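Open day at Drakurby – checklist for the kitchen demonstration, with comments
Date of the check: 23 November 2024
Stand: Vavero two-arm table, utensil task

Completed before the doors were opened to visitors. Please read the comments also, not only the marks.

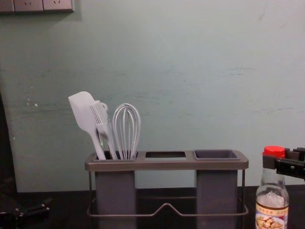
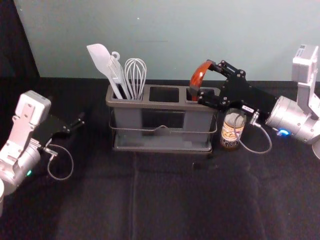

Utensil caddy and glass bottle, on the table of the demonstration.

Comment from Ignacio stand: we have the same type of bottle on our side and we would prefer plastic for the next open day. Glass next to a moving arm makes the parents nervous, even when it is never touched.

1. Emergency stop within reach of the presenter – OK
Comment: tested two times. The button is a little stiff, but it works.

2. Barrier tape, 40 cm from the table edge – OK after correction
Comment: the tape was too near at the corner by the door. It was moved.

3. Speed limit set for public demonstration – OK
Comment: the setting goes back to normal after each restart, so it must be checked again every time.

4. Gripper screws tight, both arms – OK

5. Cables free of the joints in the whole movement – OK with remark
Comment: the loops should be made shorter before the next visit.

6. Visitors at the barrier, maximum 6 in one group – not OK
Comment: the Nullura leaflet still says a bigger number. Please print it again.

7. Bottle closed and away from the path of the arm – open
Comment: see the remark from Ignacio. I agree with it, but the decision is not mine.

8. Form filed under number 1295 – OK

Next check: at the lunch break, points 1, 3 and 5 only.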